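Subject: Re: [clay-list] White glaze on wide bowl with foot - cleaning and small marks

Hello all,

I answer under the quoted part, I hope this is the right way on this list.

> I bought a big round piece from the Storkis clearance, glossy white,
> on a separate looking foot. After 3 months it has dull spots low on
> the body, near where it turns in. Soap does nothing. Is the glaze
> finished, or is it only dirt? And how do you hold such a thing when
> you clean it? I am afraid of dropping it.

I have had the same kind of trouble for a long time, so I will write what I do. Please correct me if some of it is bad advice.

First, I think it is dirt. A glossy glaze does not become dull in 3 months from standing in a room. What happens is that we always touch these pieces in the same place, low on the side, when we move them. The hand cream and the dust make a thin film, and soap with a lot of water only moves it to another place. I take 500 ml of warm water with one small spoon of washing soda, wet a soft cloth, press it well, and hold it on the spot while I count to 70. Then I wipe with clean water and dry at once. Please wear gloves, the soda is not kind to skin.

For holding, I keep one arm behind the body and clean with the other hand. I put the piece on a flat wooden surface, with carpet below. Carpet is good, it forgives a lot. With a round belly you look for the marks from low down and from the side, where the surface curves under. From above you will find nothing and think you are ready.
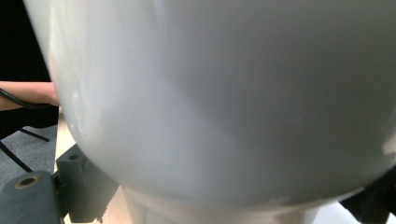 Onishi wrote to me off the list that the soda is too strong if there is any gold or painted line on the piece, and that for plain white it is fine but must be rinsed two times. I did not know this about the gold. My own pieces are all plain, so I never had the problem.

About the foot: on many of these it is less shiny than the body, and it takes dirt more easily. Do not use the soda there before you try a small place at the back. I use a dry eraser, the white kind for pencil, and after it a soft brush. The Nenent cream that was recommended here in June I have tried also, but it left a film on mine - maybe I used too much.

If the spots stay after two times, then I would believe it is the glaze, and I would write to the shop.

One question back to the list: does somebody know felt rings wide enough for a heavy foot? The ones I find are for chairs.

With kind regards,
Cluvari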